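Week 8: Inventing a City for Your Game World

Welcome back, everyone! Last time we drew coastlines, and today we put a city on one - my favorite part of the whole course.

1. Start with why people settled there. In Mitsuko Amano's setting, the port of Wiretti lives off salt and ferry tolls, and you can feel it in every quest.
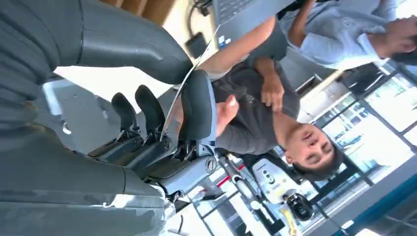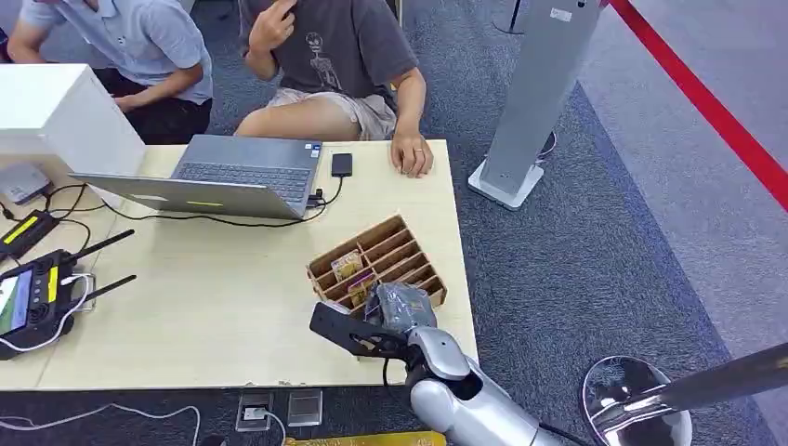
2. Give it a past. Pick one old war or flood, and let the townsfolk disagree over it (they always do!).

For next week: a gazetteer entry, 40 lines at most.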